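Why I'd rather watch a robot be slow

I went to the open day at Susgate in October, mostly because my neighbour had a spare ticket and I had nothing better on. It's a robotics workshop in what used to be a carpet warehouse, and I'd driven past it for years thinking they still sold carpets. I had a cup of tea, two biscuits and very low expectations. I came home with opinions, so you're all going to have to put up with them.

There were two demonstrations and they could not have been more different. The first was from a firm called Cordier, and it had music. Proper music, with a build-up! An arm in a glass booth picked up bottles and put them in a crate, picked up more bottles and put them in another crate, and a big counter on the wall went up each time. It had got to 1605 by the time I wandered over. People filmed it on their phones for a bit and drifted off. I drifted off too. It was very quick and very good and I can't remember a single thing about it except the counter.

The second was upstairs, in a room with 16 chairs and a screen, and the man running it was called Thibault Sabatier. He had no music. He was showing what his little team does all day, and what they do all day is practise on a computer. They build a table and a pair of arms inside the simulation, they chuck some bits and bobs on the table, and they let the arms have a go. Then they move the bits and bobs and let them have another go. He said the job on the screen was attempt 306 with that set-up, and he said it so cheerfully that half of us laughed.

I should say I'm not a technical person. I can bleed a radiator and that's my ceiling. But I sat there for the best part of an hour and didn't look at my phone once (my daughter will confirm this is unusual), and I've been trying to work out why ever since.
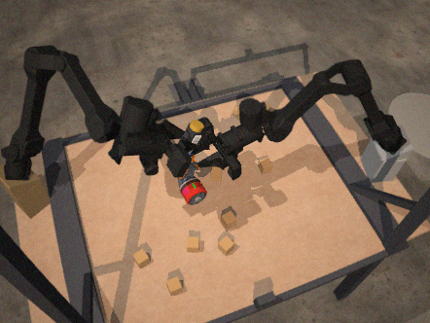 Part of it is that he let us see the dull bits. Two arms sharing one small patch of table is apparently a horrible problem, and once he'd said so I could feel it in my own elbows. Try getting something out of a packed cupboard with another person who's also trying to get something out of it. You go in, they go in, somebody's wrist is in the way, and you both end up holding the same tin. Now imagine neither of you can say "sorry, you first". That's the sort of thing his team spends a week on, and I had honestly never given it a moment's thought.

And the clutter! I'd assumed you would clear the table first and give the poor machine a fair chance. A woman in front of me asked about that, and Thibault said a tidy table teaches you very little, and that his own kitchen table has never once been tidy. They leave small blocks lying about and let the arms work with the stuff there. I liked that enormously. The bottle-crating arm downstairs lived in a world where every bottle stood exactly where it should. I don't know anyone who lives in that world.

Here's my real grumble. Most of what the public gets shown about robots is the Cordier sort of thing, the finished turn with the lights on it. So we end up in one of two camps. Either we think the machines can do everything and we'd all better retrain by Easter, or we see one fall over in a clip online and decide the whole business is a con. Neither lot has watched anybody work. I was in the second camp, I admit it, and pretty smug about it.

Watching the practice puts you somewhere more sensible. You see that it's hard, and you see roughly where it's hard, and you start asking better questions. The ones upstairs were miles better than the ones downstairs. A lad of maybe twelve wanted to know whether an arm that's good on the computer is any good on a real table, and Thibault said sometimes yes, sometimes it's hopeless, and that finding out which takes up most of his winter. A retired nurse asked who decides when it's safe to put one next to a person. He didn't have a neat answer to that – he said other people ought to be in on that decision besides people like him – and I trusted him more for it.

I know why firms don't do it this way. Slow doesn't sell. My neighbour, whose ticket it was, lasted 5 minutes upstairs and went to look at the burger van, and he's not a stupid man. There's another open day at Plorkgate in the spring and the leaflet promises "non-stop action", which makes my heart sink a bit. I'll go anyway. I'll be the one asking if there's a room upstairs.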